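Filed under: Hosting > Checklists & Forms

Print this page | E-mail to a friend

GUEST ROOM SAFETY CHECK, WITH REMARKS
Mullach House, upper floor
Checked by Dario D'Amico, 28 Jul 2022
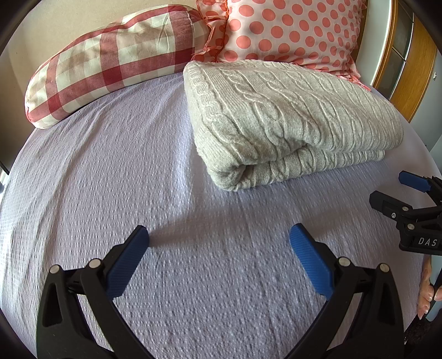
Smoke alarms come first on the form, so they come first in my affections. Press the button until it shrieks, apologize to whoever is napping, write the result in the box. The form then moves on to bedding, where it wants to know whether there is "any loose textile within reach of a heat source." A bed with a gingham bolster, a polka dot pillow and a puckered lavender spread has plenty of textile, and I have ticked "see remarks" because there is no box for that many patterns. Keep all of it clear of heaters and reading lamps.

Marks used: OK, FIX, or SEE REMARKS. Please do not invent a fourth mark. Last year someone wrote "fine-ish."

1. Smoke alarm, each bedroom: OK
Clida units, both loud. The one in the back room had a sticker over the test button reading "do not press." Sticker removed.

2. Smoke alarm, landing: FIX
Chirps every so often, always at night. New battery is on the hall table. It has been on the hall table since my last visit.

3. Carbon monoxide alarm: OK
Tested. Expiration date is printed on the back, where you need a ladder and a small mirror to read it. It has a while to go.

4. Windows open fully from inside: FIX
Back room window opens to the width of a sandwich. Painted shut on one side. This is the second way out of that room, so it goes to the top of the list. No guests in there until it opens.

5. Window blind cords: OK
Cleats fitted and cords wound up high. If a family with small children books, check again on the day they arrive.

6. Outlets and cords: FIX
One extension cord plugged into another extension cord, plugged into a power strip. I followed it around the room with growing respect. Take out the lot and have a proper outlet put in. Ferraro Electric quoted $668 for the upper floor and I would take it.

7. Space heaters: SEE REMARKS
The Staltent heater shuts off when tipped over. I tipped it twice. The older heater does not shut off when tipped over and has a scorch mark on its own cord. I put it in the shed with a note on it. Leave it in the shed.

8. Hot water at the bathroom sink: FIX
Too hot. I can confirm this personally. Turn the water heater down and test again after a day.

9. Stairs and handrail: FIX
Rail wobbles at the third bracket down. The screw holding it is a drywall screw and it is doing its best. Light switches work top and bottom. The bulb at the bottom is very dim, so put in a brighter one.

10. Exit plan posted on the door: SEE REMARKS
Posted in both rooms. The plan shows a door to the garden that was bricked up before I started doing these. Redraw it. A pencil is fine if the lines are dark.

Other comments

The fire extinguisher is behind the ironing board, which is behind the vacuum cleaner. Hang it on the wall by the stairs. Gauge is in the green.

Rug in the hall slides. Put a gripper pad under it or give it to someone you don't care for.

House number 37 can't be read from the street on account of the hydrangea. Trim the hydrangea or move the number. An ambulance driver will not stop to admire it.

Items 4, 6 and 9 need to be done before the August bookings. The rest can follow, though I would start with the chirping alarm if you value your reviews.

Recheck: when the window opens, call me.
Signed: D. D'Amico

Contact us | © Mullach House Lodgings | Back to top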